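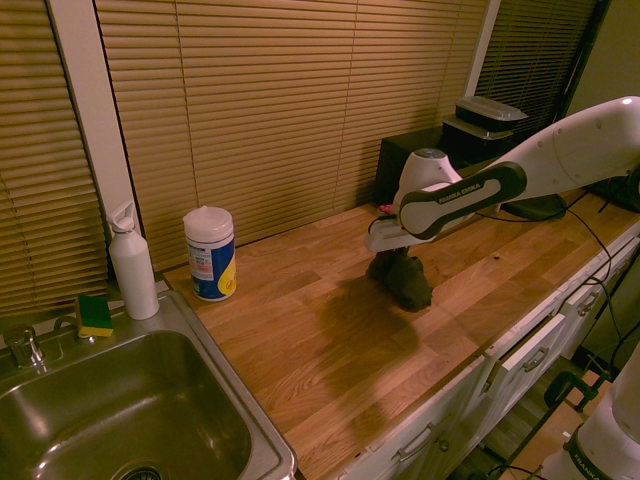 A butcher-block countertop with a cloth and a canister of disinfecting wipes.

Butcher-block countertop

A butcher-block countertop is a kitchen work surface made from strips of wood glued side by side into a thick slab. It takes its name from the heavy blocks on which butchers once cut meat, though most modern owners would be horrified to see a cleaver anywhere near theirs. Oak, maple, beech and walnut are the usual woods. The style is also called a woodblock or wood-strip counter, chiefly by people selling it.

Construction

Three kinds are generally made, and they differ in which side of the wood faces up. Edge-grain tops show the long narrow sides of the strips and are the most common for kitchens. Face-grain tops show the wide sides, look handsome, and dent if spoken to sharply. End-grain tops are built from short upright pieces, so that a knife slips between the fibers. They are the toughest and most expensive of the three and are more often found as chopping blocks or islands than as full counters.

The strips may run the whole length of the slab or be joined end to end from shorter pieces. Full-length strips cost more. Slabs are sold in standard lengths and cut to fit, usually after a long discussion about where the sink goes.

Movement

Wood swells in damp air and shrinks in dry air, mainly across the grain, and a countertop continues to do this long after it has stopped being a tree. A slab should therefore be fixed to its cabinets with slotted brackets or oversized screw holes that let it shift. Tops screwed down tight tend to cup or split, often in the first winter of indoor heating. Many makers advise leaving a new slab lying flat in the room for several days before fitting, a step widely agreed to be sensible and widely skipped.

Finishes

Finishes fall into two camps. Oils and waxes soak in or sit lightly on the surface and have to be renewed. Varnishes and hard films seal the wood and can be left alone until they chip, at which point the whole top may need sanding back. A traditional rule for oiling runs once a day for a week, once a week for a month, once a month for a year, and then for ever. Few counters have seen the rule carried out past the first week.

The Fletton guide to home woodwork, a staple of secondhand shops, recommends 5 thin coats of oil before first use, with a light rub using 200-grit paper between them. The rival Pumphrey handbook says 2 and considers the matter closed. Rags soaked in drying oils such as linseed can heat up and catch fire on their own if left in a heap, and are best spread out flat outdoors to dry.

Cleaning

Mild soap, a damp cloth and prompt drying are enough for daily use. Standing water leaves gray or black marks, especially on oak, which contains tannins and reacts badly to wet iron pans. Bleach and strong cleaners can strip an oiled finish. Light stains and scorches may be sanded out, a quality often praised by owners who have never had to do it.

See also

Cutting board
Laminate countertop
Wood finishing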